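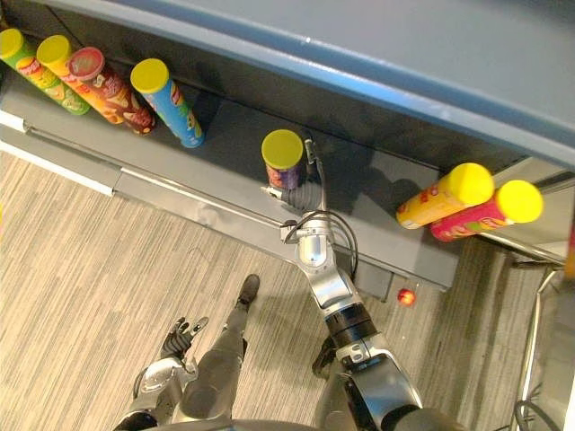 3.2 Facing and Orientation of Cylindrical Packs

Cylindrical packs cause more trouble on a low shelf than boxes or bags do. A box that is knocked stays more or less where it was. A bag slumps but keeps its place in the row. A canister that goes over can roll, and once it is on its side it takes up more of the shelf front than it did standing. We therefore treated chip canisters as a group of their own and coded them separately from the other snack goods in the study.

Figure 2 shows the kind of arrangement we coded as "mixed." Six canisters lie on their sides on the lower shelf and one stands upright near the center. Four of the lying canisters are on the left with their lids toward the upper left, and two are on the right with their lids toward the right. The lids are mostly yellow, with one red. The body colors differ from one canister to the next, and we used body color as the first cue for sorting by flavor, with the printed label as a check.

Figure 2. Chip canisters on the lower shelf, coded as mixed orientation.

Each shelf state was given one of three codes. "Upright" means that every canister on the shelf stands on its base. "Lying" means that every canister is on its side, whatever direction the lids point. "Mixed" covers everything else. In an earlier version of the scheme we had a fourth code for leaning canisters, but the two coders disagreed on it so often that we dropped it and folded the leaning cases into "mixed." The coders worked from the same written guide and did not discuss individual shelves until both had finished a batch.

Lid direction was recorded as a second item. We wrote down whether the lids of the lying canisters faced the same way, faced in two directions, or followed no pattern. The state in Figure 2 was recorded as two directions. This item was added after the pilot work at the Ritach store room, where staff told us they found it easier to stand a row back up when all the lids pointed one way. The person tidying can then repeat the same hand movement down the row and does not have to look at each pack before taking hold of it.

3.3 Shelf Height and Reach

The lower shelf matters for a second reason. Its contents sit back under the board above, and a person standing close to the unit sees mainly the upper board and only the front part of what is below. Canisters pushed toward the back are easy to miss. In the Mahmoudi layout, which we used as our base plan, tall goods go on the upper boards and short goods go below. Chip canisters fit neither group well. Standing, they need a fair amount of clearance under the next board. Lying, they need very little, and this is probably one reason people lay them down in the first place.

We did not treat a lying canister as an error in itself. Some of the people who took part laid canisters down on purpose and did it neatly, with the lids in line and the labels turned up. Others stood them all up and left a gap wide enough for a hand on either side. Both results were scored as tidy. What lowered the score was a shelf on which a shopper would have to move one pack to get at another, or on which the label could not be read without turning the pack.

A front rail helps with this, though not as much as we expected. A thin rail along the lip of the shelf will stop a pack from rolling forward onto the floor, but it does nothing for sideways rolling. On shelves with a rail, loose canisters tended to gather at one end. On shelves without one, they were more often found on the floor. The Esent units in our second room had no rail, and we added a strip of folded card to half of them so that the two conditions could be compared. The card held up for the length of the study but had to be taped down again in January.

3.4 Coding Totals

In total, 600 shelf states were coded. Of these, 200 included at least one chip canister and are used in the analysis below. The remaining states held only boxed or bagged goods and are reported in Section 5. States in which a hand or arm covered so much of the shelf that the packs could not be told apart were left out before coding began and are not part of either total.

Overlap between packs was the main source of disagreement. Where one canister lay partly across the next, one coder sometimes recorded a single row and the other recorded two. We settled these cases by lid position: if the lids lay along one line, the packs were treated as one row – even where the bodies crossed. Packs at the edge of the view were included only if enough of the body or lid was showing to name the pack type. The flavor was left blank when the label could not be read.

The spacing measure follows the Britotent shelf guide with one change. The guide measures from the center of each pack, which works for standing canisters but gives odd results when they are lying down at an angle. We measured the gap between the nearest points of neighboring packs. For upright canisters the two methods give the same order of shelves from tight to loose. For lying and mixed shelves they do not, and the tables in Section 4 use our version throughout.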